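Posted Oct 24, 2020 by Upendo Lema

The craft table, before and after (mostly before)

Hello again! A few of you asked how the back room is coming along, so here's a little update. I say little, but you know me, I could talk about a table for an hour and still want to tell you about the chairs. The whole job has taken 31 evenings so far, on and off since June, and I'm having a lovely time with it.

The pink cloth was the starting point for everything else. I'd had it folded in a drawer since we lived in Ulstead and never had a table the right shape for it. It has a fine little grid in the weave and white tassels along the edge, and I combed every tassel out with my fingers while the radio was on (very soothing, do try it). I washed it on cool with a splash of vinegar and the pink stayed just as pale and pretty as I'd hoped.

Then there's the folding screen, my bargain of the year! I found it at the Kulholm market for 10 pounds, on my way back to the car with a bag of onions. I'd been after something beigey and woven with a bit of brown in it, and I'd looked at new ones from Nileck, but they were all so shiny. It does a grand job of making the corner feel like its own small room.

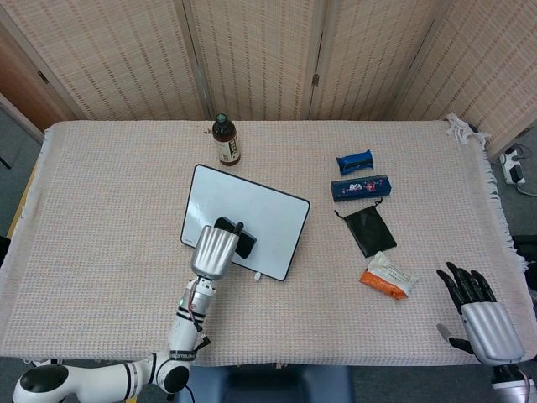
I keep changing my mind about what should live out on the table and what should go away in the cupboard. My rule at the moment is that anything I've used in the past week can stay and the rest has to find a home. My sister thinks this is far too generous, but she has a garage.

Snacks are allowed, by the way. A snack bar within reach has saved many a long afternoon in there, and I'd sooner have it on the cloth than go wandering off to the kitchen and end up doing the washing-up.

Drawstring pouches are my other great love. I've got 7 now and they swallow up all the bits that used to roll about: pen caps, clips, spare buttons, the odd key. Black ones don't show the ink, so those are for the messy things.

For notes I've gone over to a white board that lies flat, and I do all my lists on it. It means far fewer scraps of paper in my cardigan pockets, and my handwriting has even got a bit bigger.

Still to come: a lamp (I've got my eye on a Bataineh one with a bendy neck), four hooks for the aprons, and a shelf if I can find my spirit level. I'll add more pictures when the lamp is up. If you've got a good way of getting candle wax out of grey carpet, please pop it in the comments!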